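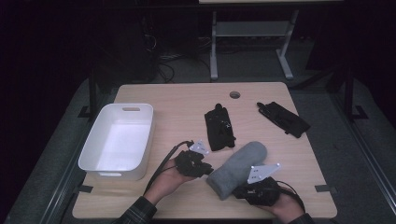

Ticket: Returned items not going back into stock after sync

Product: Flultari Inventory, connected to a Pukon storefront
Opened by: Anisa Teoh, Dauda Outdoor
Assigned to: Ifeanyi Aliyu
Priority: Normal
Status: Closed

Problem as reported

We sell cycling and work gloves, hats and socks. When a customer sends something back, we mark it Received in Flultari and pick "Restock." The count in Flultari goes up by one. The count on the storefront does not. By the next morning the Flultari count has dropped back to match the storefront, so the return is lost from both.

This started in November. Before that, returns worked fine. Regular sales still sync correctly in both directions. It affects gloves and hats. I have not seen it on socks.

Steps to reproduce

1. Open a return with one item on it.
2. Mark it Received, condition "Like new," action "Restock."
3. Check the count in Flultari. It is correct.
4. Wait for the sync, which we have set to every 20 minutes.
5. Check the storefront. No change.
6. Check Flultari after the overnight full sync. The count is back to the old number.

What I have tried

Logged out and back in. Disconnected the storefront and connected it again. Ran a manual sync from Settings. Tried it from a different computer. Edited the count by hand on the storefront, and that one did stick. 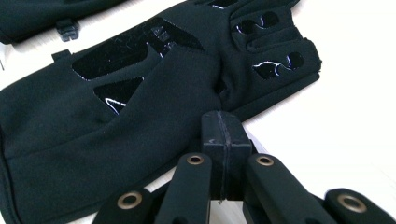
Attachment 2: black fabric glove, palm side up, with glossy grip patches.

Reply from Ifeanyi Aliyu

Thanks, the steps are clear. I can see the returns in your account and the restock entries are there. The storefront is answering each one with error 520, and Flultari then skips the item without telling you. The overnight sync treats the storefront as the correct source and overwrites your number.

Please send me two things: the name of the location you restock to, and a screenshot of Settings > Locations > Mapping.

Reply from Anisa Teoh

We restock to "Returns bench." Screenshot attached. Aminu Idahosa set up the locations for us and I have not changed anything on that page. He did rename a few shelves on the storefront side when we moved the stockroom around.

Reply from Ifeanyi Aliyu

That is the cause. "Returns bench" in Flultari is mapped to a storefront location that was deleted and made again under a new name. The name on the mapping page looks right, but it points to the old ID. Socks are restocked to "Main shelf," and that mapping is still good.

To fix it:

1. Turn off the overnight full sync. Leave the regular sync on.
2. Go to Settings > Locations > Mapping.
3. Next to "Returns bench," click Unlink and save the page.
4. Reload, click Link, and choose the location from the list again.
5. Run a manual sync and wait for the green check mark.
6. Restock one test item and compare both counts.

Do not turn the overnight sync back on until the test item shows up on both sides.

Reply from Anisa Teoh

Step 4 did not work the first time. The list was empty. I reloaded twice and then it filled in. After that the test item went through and both sides match.

What about the returns that were already lost? I have 17 of them on paper.

Reply from Ifeanyi Aliyu

The empty list is a known issue and Kenta Kikuchi has it on his list. For the lost returns, go to Returns > History, filter by "Returns bench," check the boxes and choose Resend restock. Send no more than 20 at once. Compare the result with your paper list before you turn on the overnight sync.

Reply from Anisa Teoh

All of them went through. One hat was on my list twice, so I corrected the paper. Overnight sync is back on and the counts were still right on Saturday. You can close this.

Internal note

Skipped restocks should show a warning in the sync log. Feature request filed and linked to this ticket. Help page on location mapping needs a line about deleted locations, sent to Abimbola Ogunleye.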